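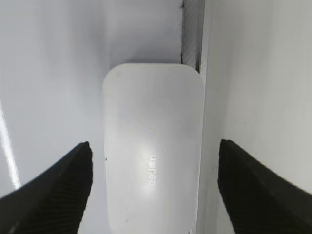 The July 2025 meeting of the Reser Street Tenants' Association opened with the notes from the last meeting, which were approved with one fix: the side gate was repaired by the landlord's crew, and the earlier notes had left that out. Aiman Sembiring chaired. Hidayah Ngui took the minutes. Also present were Chukwuemeka Tamuno, Qistina Nugroho and 11 other residents. Ragnvald Hellström sent his regrets and a written report on the laundry room, which was read aloud under item 2. Before the first item, Qistina asked that small things left behind after meetings go in the drawer by the door and be listed in the minutes. The white item marked "deli" on the front is there now and can be picked up from her any evening.

1. Heating and hot water

Aiman reported on his call with Pillai, the managing agent. The boiler inspection is done and the report is with the owner. Pillai would not give a date for replacing the pump. Residents on the top floor said the hot water still runs out in the mornings, mostly before seven. Chukwuemeka has kept a log since February and offered to share it. It was agreed that the log will go to Pillai with a cover letter signed by the chair.

One resident asked if rent could be held back until the pump is replaced. Aiman said he would not advise it without talking to the legal aid office first. He will call them and report back.

Action: Aiman to write the letter and call legal aid. Chukwuemeka to send him the log.

2. Laundry room

Ragnvald's report said that two of the washers are working and the third is waiting for a door latch. Cutoson, the company that services the machines, wants $300 for the visit plus the part. The contract says that latches are covered. Ragnvald has sent them the page from the contract and has not had a reply.

There was a long talk about the sign-up sheet. Some people write their names in for the whole week and then don't come. A few residents wanted to drop the sheet and go back to first come, first served. Others work shifts and said they need a set time. A vote was taken and the sheet stays. New rule: if a slot is not used in the first 15 minutes, anyone can take it.

Action: Ragnvald to follow up with Cutoson. Hidayah to print the new rule and tape it above the dryers.

3. Reading and homework hour

Qistina gave an update on the homework hour in the common room. Attendance is good with the younger kids and poor with anyone over twelve. She would like to split it, with letters and early reading first and the older group after dinner. Parents present were in favor. The small whiteboards are easy to store and wipe clean well enough, and one lowercase letter at a time in black marker is the right size of job for a four-year-old. She needs more markers and a few early readers. Chukwuemeka's sister teaches first grade and may have books to pass on.

There was a question about who is responsible if a parent is late. Qistina said children under eight need an adult in the room with them for the full hour. This will be added to the flyer.

Action: Qistina to redo the flyer. Chukwuemeka to ask about books.

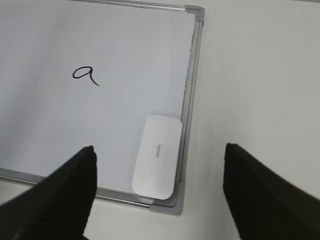 4. Money

The balance is $900. Money out since the last meeting was $29 for light bulbs and tape. Nothing came in. Aiman asked if the balance should be kept for legal costs. Hidayah said part of it was raised at the bake sale for the courtyard and should be spent there. It was agreed to keep the two amounts on separate lines from now on.

5. Courtyard

The Skukano garden store has offered soil at cost if we pick it up. We need a truck for one morning. A resident from the second floor has one and will check if it is free. The raised bed near the bike rack gets no sun and nothing has done well in it. Suggestions were to move it or to plant ferns. No decision.

Please do not lock bikes to the hose tap.

6. Other business

The intercom for apartments on the left side is very quiet. Aiman will add it to the letter to Pillai.

Someone has been leaving cardboard next to the recycling bins without flattening it. Residents are asked to break down boxes.

The next meeting is in the common room at the usual time. Ragnvald will chair, as Aiman will be away. Items for the agenda should go to Hidayah a week ahead.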